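Kokkinos Desk Drawer – README

Last touched 24 November 2019

Hi, and thanks for opening the file! I'm Chrysoula Tzanetos and this is the folder where I keep everything to do with the desk drawer set: the pictures, the item list, and the notes on what goes with what. If you got here from the Winton folder, this is the smaller cousin. Winton is kitchen stuff, Kokkinos is stationery, and the two share a naming scheme and nothing else.

What's in the folder

There are 1045 pictures of stationery on a white surface, plus a plain text list called items.txt and a second one called pairs.txt. The first has one line per object (name, main color, second color if there is one, where it lives in the drawer). The second says which things get used together, so pens with notepads, staplers with staples, that kind of thing. I went with tabs between the columns. Eylül Gezer wanted commas and she was probably right, but half of my object names have commas in them ("tape, clear, wide") and I wasn't going to rename them all over again.

The pictures are split into 6 batches. Batches one through five are small groups of items sitting out the way you'd find them on somebody's desk in the middle of a workday. The last batch is bigger, messier and was added in February, and I still haven't finished going through the names in it. If you see something called "thing_blue" please just tell me what you think it is.

How I name things

I go by what I'd ask for across a desk. So it's "tape" and "eraser" and "sticky notes", and I leave brand names out unless they're the only way to tell two things apart. Color comes second. If an item has a body in one color and trim in another, the body color goes first: black/teal, white/red, and so on. Rafail Giannakopoulos asked me why teal gets its own entry when there's already a green and a blue, and the answer is that I own a lot of teal stationery – I couldn't stand seeing it get called green.

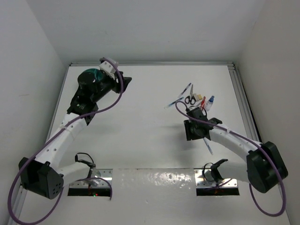 Small stationery group, white surface. The black and teal one is down as "tape dispenser?" with the question mark left in.

About those question marks: they're on purpose! A lot of desk stuff looks alike from a few feet away. A tape dispenser and a roll holder can have pretty much the same rounded shape, and correction tape is even worse. When I wasn't sure from the picture alone, I wrote down my best guess and put a question mark right after it. There are 125 of those in the list at the moment. Please don't strip them out when you load the file. Prodromos Sotiropoulos did that once with a script and it took me a whole evening to put them back.

Where things live

The drawer column uses the layout of the old oak desk in my spare room, which has one wide drawer on top and two deep ones on the side. Flat things go in the wide one, anything with a roll or a spring goes in the upper deep one, and refills go at the bottom. I know your desk is different. You can swap in your own layout by editing drawers.txt, and the item list will still make sense as long as you keep the three short codes (W, U, B).

I used to have a fourth code for "lives on the desk, never put away" but Noémi Tóth pointed out that I was using it for everything I liked, so it's gone. Tape went to U. Scissors went to W, after some arguing.

Things I know are wrong

Paper clips and binder clips got mixed up in part of batch three. I've fixed the ones I spotted.

"Pencil case" and "pouch" are the same thing in my head and I've used both.

The pairs file has 1824 lines, and some of those are the same pair written in both directions. It doesn't hurt anything but it makes the file look more impressive than it is.

Highlighters are sorted by the color of the cap. I found two where the cap had been swapped (sigh).

Using it

Take what you like for sorting lists, label sheets, or your own drawer project. The Tustach label templates should open next to items.txt with no changes, just check that the color column is wide enough or black/teal will wrap onto a second line. If you fix a name, send me the old one and the new one together so I can find it.

Still to do: rulers, and the rest of batch six.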